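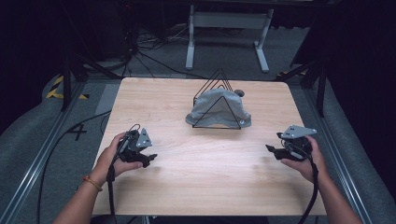
Gray cloth and black wire stand on the table

How do I get a floppy fabric sun hat to hold its shape again?

Posted 2026-04-08 by Serena Marino
Viewed 918 times

Hi all! I've fallen head over heels for fabric hats this year and I want to do right by the ones I own. My favorite is a soft cotton bucket with a wide brim that I bought at the Pultance street market last October. It was wonderful for the first few months. Then I rolled it up in a suitcase, wore it in a downpour, rolled it up again, and now the brim waves up and down like a lasagna noodle and the crown has a dent that comes back every time I push it out.

I've tried ironing the brim flat on a towel (better for one afternoon) and stuffing the crown with socks overnight (no change at all). The label says cotton with a "sewn-in interlining" and hand wash only. Is there a way to bring it back without making it stiff as cardboard? I love that it's soft, I just want it to look like a hat! Also happy to hear how you store yours, because I have five now and they're all in one drawer.

Amedeo Caputo
Oh, you can save this one, I'm sure of it! Cotton hats are so forgiving. I've been sewing and repairing them for years and the wavy brim is the thing people bring me most.

First, wash it properly, even if it looks clean. Sweat and old sunscreen build up in the band and make the fabric sit strangely. Use cool water and a small squirt of mild soap, press the suds through with your palms, and don't wring it. Rinse until the water runs clear, then roll it in a towel and lean on the towel.

Now the starch. Skip the spray cans for this job, they go on patchy. I mix powdered cotton starch (I use Feka, but any laundry starch will do) at the light strength given on the packet, and I brush it onto the underside of the brim only, with a clean pastry brush. Leave the crown alone if you like it soft. While the brim is damp, lay it on a flat towel and smooth it from the band outward with your fingers. You'll feel the waves ease out, it's so satisfying! For the crown, find a bowl that's the same size around as your head and put it upside down inside the hat. A melon also works, and I have done it with a melon.

Let it dry all the way, which in my kitchen means overnight and most of the next morning. Then press the brim with a medium iron through a thin cotton cloth. Lift and set the iron down, don't slide it, or you'll stretch the edge and the waves will be back.

One more thing to check. If the brim still buckles in one spot after all this, run your finger and thumb along it and feel for a fold inside. The interlining may have come loose from the stitching and bunched up. In that case open 2 inches of the seam at the inner edge, coax it flat with a knitting needle, pin it and sew the seam closed again. It's fiddly but anyone who can sew on a button can manage it.

For storage, get them out of the drawer! Crown down on a shelf, brim up, one inside the next with the softest on top. If you're short on shelf space, a row of pegs is okay for the light ones, but pad the peg with a bit of rolled felt or you'll get a little nipple in the crown.

bravico50
i just put mine on wet and wear it round the house till its dry. works great, looks silly

Serena Marino
Amedeo, thank you so much, this is exactly what I hoped for! I pinched along the brim like you said and there IS a fold, on the left, near the back. So I guess that's my weekend. Do you starch before or after fixing the interlining? And does the starch need doing again after every wash?

Amedeo Caputo
Fix first, then wash, then starch, so the pin holes close up too. And yes, it rinses out, so you redo it each time. With a hat you wear a lot that's maybe every few weeks in summer. Use cotton thread if you have it, the Amato one in the 50 weight is lovely for this and comes in a good gray if you need to match. Post a picture of the brim when you're done, I'd love to see it!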